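## Qui sommes-nous

Hundov est un bureau d'analyse du risque pays installé à Lonby. La société suit la situation politique, budgétaire et réglementaire de 60 États et publie des notes destinées aux assureurs-crédit, aux négociants en matières premières et aux bailleurs institutionnels.

Le fonds documentaire compte 1078 notes, dont 959 consultables par les abonnés. Les autres ont été retirées après révision de la méthode de notation. 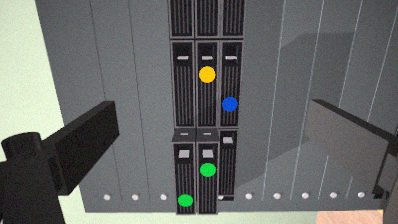
Chaque pays reçoit une note sur 16 critères : stabilité de l'exécutif, indépendance des tribunaux, régime des changes, calendrier électoral, recours aux pouvoirs d'exception, etc. La pondération est revue en septembre. Une note peut être modifiée hors calendrier - dissolution, suspension de la constitution, défaut souverain - après relecture par deux analystes.

### Outils et filiales

Les séries sont diffusées par Eleo, notre plateforme d'abonnement. Le cabinet Bergeron, intégré au groupe, assure la veille juridique et la traduction des textes officiels.
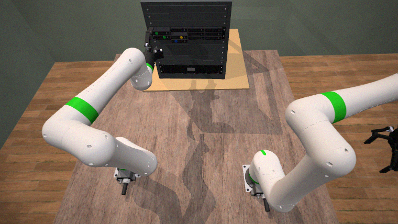 *Deux bras robotisés blancs et une baie serveur noire, image de synthèse.*

### Indépendance

Hundov n'accepte aucun mandat de gouvernement ni de parti. Les analystes déclarent leurs intérêts financiers à l'embauche, puis chaque année. Les demandes de rectification sont reçues par écrit et traitées avant 17 heures le jour ouvré suivant.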